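Support > Guides > Bredus Floor Marking System > Section 4: Laying Out a Grid

August
Prepared by Ayuba Asante, Technical Publications, Zurcombe

4. Laying out a floor grid

This section describes the procedure for setting out a grid of equal squares on an indoor floor using Bredus marking tape and protective floor paper. It applies to workshops, halls, display areas and storage bays. For direct application of tape to sealed concrete, refer to Section 5.

4.1 Before commencing

The floor must be swept, free of grease and fully dry. Underfloor heating should be switched off and the surface allowed to return to room temperature. The following items are required:

- floor paper, sufficient to cover the area with an overlap at each join
- Bredus marking tape, in one colour for all grid lines
- chalk line and carpenter's pencil
- steel tape measure
- straight edge, minimum length 1000 mm
- hand roller
- retractable knife

CAUTION: Do not cut paper or tape directly against vinyl or timber flooring. Place a cutting board beneath the work.

4.2 Laying the paper

1. Unroll the first length along the longest straight wall. Leave it flat for 30 minutes before fixing, so that any curl can relax.
2. Fix the wall edge with short pieces of tape.
3. Lay the second length beside the first with an overlap of 100 mm.
4. Smooth both lengths from the centre outwards and fix the join from beneath with double-sided tape.
5. Continue until the area is covered, then trim the outer edges.

Note: Floor paper supplied before 2018 has a waxed face on one side. Lay this stock with the waxed face down. Tape will not adhere to it reliably.

4.3 Setting out

1. Mark the centre of each side of the area and snap two chalk lines between opposite marks. The lines should cross at a right angle.
2. Check the angle by measuring 300 mm along one line and 400 mm along the other. The diagonal between these points must be 500 mm. Adjust the second line if it is not.
3. Measure outwards from the crossing point and pencil a mark at each grid interval. Always measure from the centre and not from the previous mark.
4. Snap the remaining lines.

4.4 Applying the tape

1. Apply all lines in one direction first. Keep the same edge of the tape against the chalk throughout.
2. Lower the tape without stretching it. Tape applied under tension will shrink back and lift at the ends.
3. Apply the lines in the second direction, crossing over the first.
4. Roll each line twice, paying particular attention to the crossings.
5. Brush away remaining chalk with a dry cloth.

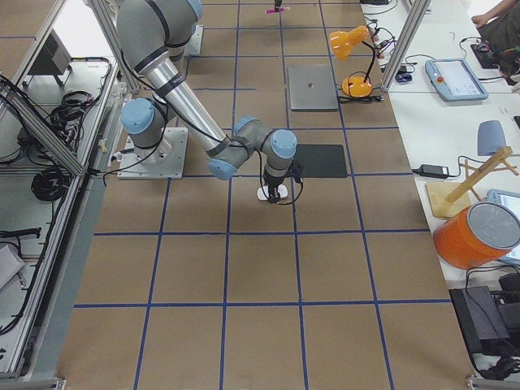

Figure 4-1. Blue tape grid on tan floor paper.

4.5 Inspection and care

Walk the grid after application and press down any raised ends. Torn paper should be patched from beneath and the affected tape replaced between the two nearest crossings.

CAUTION: Raised tape and loose paper are trip hazards. Close the area to foot traffic until repairs are complete.

Do not wet mop. Clean with a soft broom only. For removal, peel the tape back slowly at a low angle and roll the paper inwards to contain dust. Installations carried out under the Aryee hire programme must also be recorded on the return form in Appendix B.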